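Reading time: 4 min
Last updated: July

Section 3. Setting Up the Sernel Label Printer for the First Time

You have opened the box, found the power cord, and thrown away the foam. If the foam is still within reach, go and get it back. The return department at Nanness will not accept a printer wrapped in a bath towel, and we know this from the towels.

Set aside half an hour and a clear table. The printer needs a hand's width of space on both sides and rather more at the back, where the labels feed.

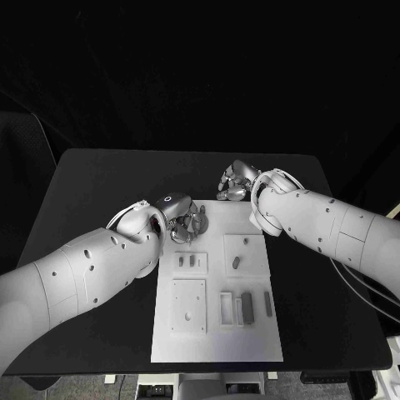
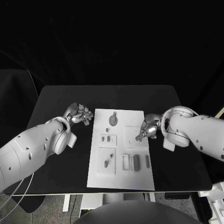
Fig. 3-1 and 3-2. White board on a black tabletop.

3.1 Before you plug anything in

1. Remove the orange tape from the lid, the tray and the underside. There are several pieces. The one under the tray is the one people call us about.
2. Open the lid by pressing both side tabs together. Pressing one tab will open one half of the lid, briefly, with a noise.
3. Lift out the cardboard shipping insert. It says REMOVE on it in four languages.
4. Close the lid and check that it sits flat.

CAUTION: Do not touch the print head, which is the thin dark strip under the lid. It scratches easily and is not covered by the warranty. Neither is anything you spill on it.

3.2 Loading the first roll

The starter roll in the box holds 100 labels. Full rolls, sold separately, hold 2,000 and will fit the same holder once you slide the green stop outward.

1. Slide the green stop all the way out until it clicks.
2. Drop the roll onto the spindle so that the labels come off the top. If they come off the bottom, the printer will print beautifully on the backing paper.
3. Push the stop in until it touches the roll. Touching is enough. A squeezed roll will not turn.
4. Feed the loose end under the two guides and out through the front slot.
5. Close the lid. The printer will pull the paper through, think for a moment, and push out one blank label.

Note: The blank label is normal. Printing a test page at this point, while the printer is still measuring the gap between labels, produces a second blank label and a certain amount of despair. Wait for the steady green light.

3.3 Connecting to a computer

1. Turn the printer off.
2. Install the Pletusby software from the download page listed on the inside cover. Do this first. We would print it in red if the budget ran to red.
3. When the installer asks you to connect the cable, connect the cable.
4. Turn the printer on and choose your model from the list. It is the one printed on the bottom of the unit, which you have just put down. Sorry.
5. Choose a label size. Starter labels are Size B.

If the computer finds two printers with the same name, you connected the cable before step 3. Remove both, unplug, and go back to step 2.

3.4 Setting the counter

Shops and mail rooms often number their labels. The counter runs up to 999 and then returns to 1, with no warning and no apology. Solange Lavoie in our support office suggests putting a letter in front of the number and changing it at each rollover, so that you don't ship two parcels called 14.

1. Hold FEED and MENU together until the display reads CT.
2. Use the arrows to set your starting number.
3. Press MENU once to save. Pressing it twice saves, then opens the language menu, which is how one customer came to run her printer in Icelandic for a whole winter. She says she got quite good at it.

3.5 If the light is not green

Slow amber blink: the lid is open, or believes it is. Open and close it firmly.

Fast amber blink: out of labels, or the roll is on backwards (see 3.2, step 2).

Steady red: the print head is too hot. Leave it alone until the light changes. Blowing on it does not help.

Red and amber together: error 39. Turn the printer off, check for leftover orange tape, and turn it on again. If you have already looked for tape, look under the tray.

Should error 39 survive all of this, contact support and have your serial number ready. Ask for Snædís Kjærgaard if the fault keeps coming back after a reset. She wrote the error list and feels responsible for it.

Next: Section 4, Designing a Label.

Related items
Cleaning the Print Head
Choosing a Label Size
Using Soylu Rolls in Older Printers
Changing the Display Language Back
Returns and Packaging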